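Ilatau Two-Arm Build Guide
Section 6: First laundry run

Before you start, finish Section 5 (arm mounting) and have both arms answering in the Leltus control program. Set the speed limit to 20 percent and leave it there until the end of this section.

6.1 Laying out the work area

1. Park the base on a flat, hard floor facing a plain wall. A rug will throw off the floor height you measured in Section 4.

2. Put the laundry basket on the floor, centered between the arms. Any light basket will do if both grippers can get to the rim with the elbows still bent.

3. Put one garment in the basket. A jersey or T-shirt works well. Leave it crumpled.

4. Run the wrist camera cable out to the side and lay it flat on the floor. Leave enough slack for the arm to reach its highest point -- then check the slack again with the elbow straight.

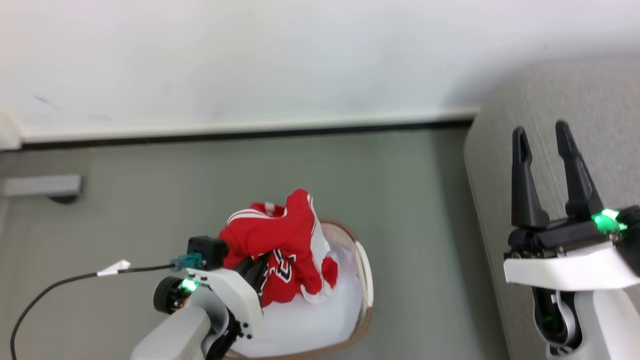
5. Switch on both wrists and wait for the green lights. If a light stays off after 31 seconds, power down and reseat the connector at that wrist.

CAUTION: Keep your hands out of the basket while the lights are green. The fingers can close without a warning tone.

6.2 Checking the grippers

1. Raise the gripper clear of the basket and the furniture.

2. Send the close command. The fingers should come together evenly, with the tips meeting on the centerline.

3. Look at the wrist camera view in Leltus. Both fingers should show from base to tip. If one looks shorter than the other, loosen the two camera screws, square up the camera and tighten them again.
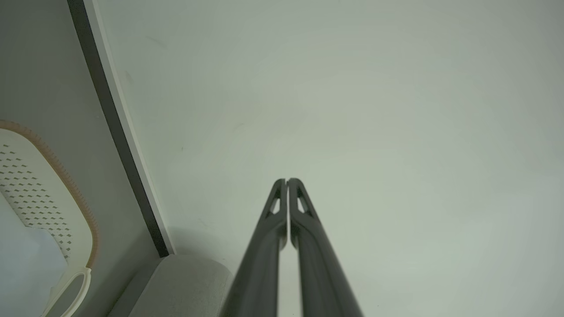
4. Open the fingers all the way and repeat the test with the other gripper.

5. Save the closed position for each side. Leltus stores the two values separately, so save twice.

NOTE: Builds with the older Wultico finger set may stop a little short of closed. Lower the closing limit one step at a time and test after each change.

6.3 Moving a garment

1. Lower one gripper into the fabric with the fingers open, then close. Two layers of cloth are enough.

2. Lift straight up until the garment clears the rim. If it drags the basket along, set it back down and take a smaller bite.

3. Move sideways to a sofa seat or other soft surface, lower, and open the fingers. 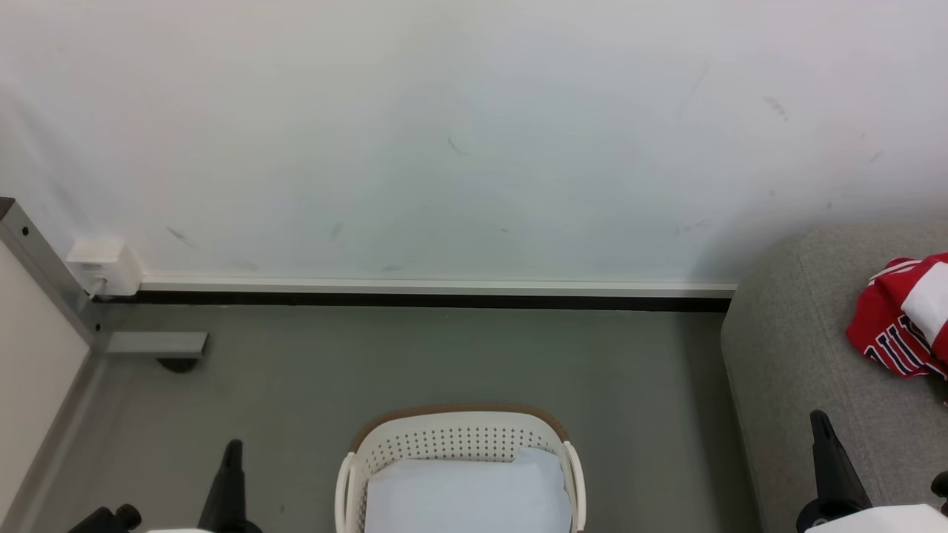
4. Bring both arms back to the ready position, one on each side of the basket, before sending another command. Starting a new move from anywhere else can bring an elbow down on the rim.

5. Do the full run several times with the same garment, then try a thicker one. Towels need more grip force. Start at 113 on the force setting and do not go over 200.

If the arm stops partway and Leltus shows a load error, hold the arm up with one hand under the forearm before you cut the power -- it will drop when the motors let go.

When the runs are steady, go to Section 7 to raise the speed limit.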